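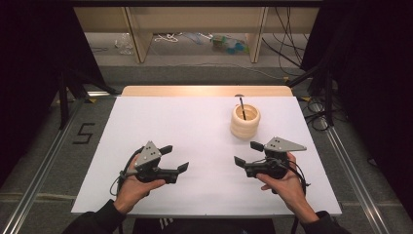

How long should an obituary be?
Most local papers want 500 words or fewer, and most families do well with less than that.

Notes for the library talk, 4/23/22

Start with the order. Full name first, then age, town and date of death. People looking for a cousin they lost touch with will search by name and town, so put the maiden name in too. Nicknames go in quotes.

Next is family. Living relatives after "survived by," the others after "preceded in death by." Read the list out loud to one other person before it goes in. Stepchildren and half brothers are the ones left off most often, and they notice.

Read the Ishbel Dunbar notice here, all of it, slowly. Born in Purklow, 14 years at the Haldane feed store, three daughters, sang alto. Pause after the line on her pie crust. Ask what they know about her now that dates alone would not tell them.

Then the service. Give the place, street, date and time. If it is private, say so in one short sentence. For donations, check the charity's full name and mailing address – the Purklow paper had to run a correction in January over this.

Cost. The Mornier paper charges by the line and adds a fee for a photo. Purklow prints the first eight lines free. Call before writing, and ask for the deadline while you are on the phone.

Leave out the street address of the house, and the mother's maiden name if any of the children use it at a bank.

Hand out the blank form now. Give them eight minutes to fill in the top half for themselves or for a parent. Some will not want to, fine.

Questions after that. If someone asks about online-only notices, Plumomar Funeral Home keeps theirs up for a year and the family can ask for changes by email.

Collect the pencils.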